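Bench layout for small gear trains: bowl, tray or bare mat?

lshevchuk
Stripping the reduction stage out of an old Plattner feed unit. Spur gears, one double gear, several hex nuts, all much the same dark color. On a plain bench the nuts slide and the gears roll when I bump the table. What do you put parts in between teardown and cleaning? Compartment trays slow me down, as I can't get two fingers around a gear in a narrow slot.
4 likes

m_bakke
Compartment tray, always. Buy one with wider slots. The Nallard one has removable dividers. Loose parts on a bench end up on the floor.
2 likes

ljubica_d
Disagree. Trays make sense if you know the assembly order. On a first teardown you don't. Textured mat, light color, parts laid flat with space between them. One shallow bowl for whatever goes to the cleaner next. Low rim matters, otherwise you are fishing.

m_bakke
A bowl lets teeth knock against teeth. I wouldn't put gears in one.

ljubica_d
Then put one gear in at a time. I didn't say fill it.
6 likes

nabila_p
Depends on the weave. I had a Zaltora mat with an open pattern and grit sat in the cells. Every nut I picked up came with some. Went back to a smooth sheet and a strip of tape along the edge. Slides less than you'd expect.

lshevchuk
What do you do with stacked gears? Mine is fixed, small on top of large, and it tips if I set it down the wrong way up.

ljubica_d
Wide gear down, off the mat, on the hard surface. Keep it away from the rest so it doesn't get swept in with the nuts. Nuts flat, in a row, far half of the mat. Measuring tools along the back edge.

m_bakke
So you have three zones and no labels. By July you will have forgotten what went where. I logged 1403 parts on the Prilerska job with numbered slots and could find any of them.

ljubica_d
For 1403 parts I'd use slots too. He has a handful.
3 likes
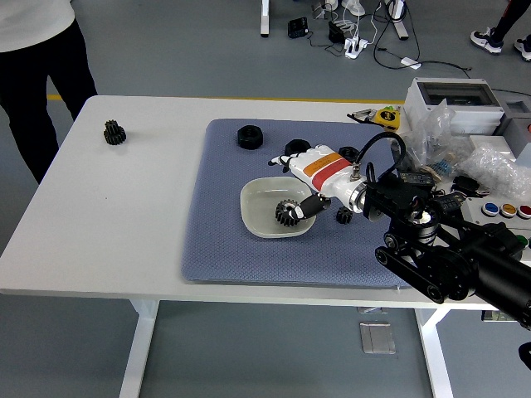

1 min read

ljubica_d
Same layout on a white table with a blue-gray honeycomb mat. Double gear on the bare surface at left, nuts across the upper half, one spur gear at the oval bowl and a small one waiting to the right of it. Tape measure stays at the back. Dark parts show up well on both surfaces.

m_bakke
Row of nuts is a bit rough. I'd still want dividers. The contrast is good, I'll give you that.

lshevchuk
Going with the mat and a low bowl. Will vacuum the weave between jobs as per Nabila.

12 replies | 3 shares | 519 views

Related threads
Backlash after reassembly, where to measure first
Best solvent for dried grease on small spur gears
Mixed hex nuts: sorting by thread without a gauge
Mat cleaning, water or brush?

Contact | Forum rules | Copyright the bench forum | Back to top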